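FOR IMMEDIATE RELEASE
11 September 2023

Flolline Opens Cord-Handling Trial to Ask What Machines Can Take Over on the Shop Floor

BRULLSIDE - Flolline, which develops and tests automated handling for small workshops and stockrooms, has begun a trial of robots on one of the least popular jobs in any repair business: sorting, coiling and boxing power cords. The work is being carried out with Koech, a refurbisher of small household appliances, and will continue into October.

The question behind the trial is a practical one. Machines have welded, painted and stacked pallets for decades, in places built to suit them. Homes and small shops are different. Parts arrive in whatever box was at hand, and no cord lies quite the same way as the last. Flolline wishes to establish which of these ordinary chores can be handed to a machine today, and which should stay with staff for the time being.

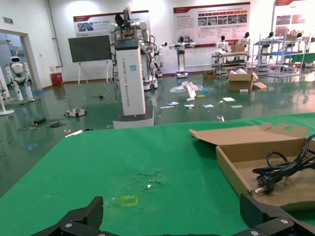

Power cords were chosen at Koech's request. Every kettle, lamp and fan that passes through its workshop has one, and each must be separated, checked, coiled and put away before the appliance can be sold. A soft item of this kind changes shape whenever it is touched. A gripper that closes well on a rigid plug may slide off the cord behind it, or lift two cords where one was wanted.

The trial is divided into 9 tasks, ranging from placing a single coiled cord in a tray to drawing one cord out of a full box. Each task is attempted 70 times under the same rules. An attempt counts only if it is finished without a person stepping in, and partial results are recorded separately. Flolline considers this a stricter measure than the short demonstrations by which household robots are often judged.

Early results are mixed. Single cords placed in shallow trays are handled with fair reliability, though slowly. Full boxes remain difficult - the machine must decide which loop belongs to which plug, and a wrong guess tightens the tangle.

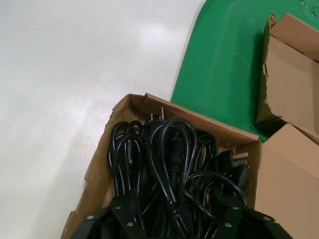
Koech said that it had no wish to see the difficulty played down, and that its own staff lose patience with a full box of cords well before the end of a shift. The company added that a machine able to clear even part of such a box overnight would be worth having, provided it left the plugs undamaged.

Flolline does not claim that a general household helper is close at hand. Folding laundry, clearing a table and loading a dishwasher call for the same judgment about soft, crowded or fragile items that the cord tasks are designed to test. Progress on one chore does not always carry over to the next, and the company intends to report failures in the same detail as successes.

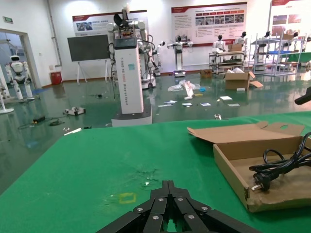 A gripper over the work table, with a coiled cord in a cardboard tray.

A summary of the trial will be sent to participating firms after the final session in October. Workshops that wish to propose a task of their own may do so in writing through the Flolline office in Brullside.
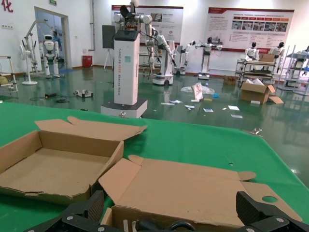

About Flolline

Flolline tests and develops automated handling for repair shops, stockrooms and homes. It operates from Brullside, with a second office in Zaltelbridge, and works with businesses that have no automation staff of their own.

About Koech

Koech refurbishes and resells small household appliances from its workshop in Zaltelbridge.

Press inquiries: Flolline Communications Office, Brullside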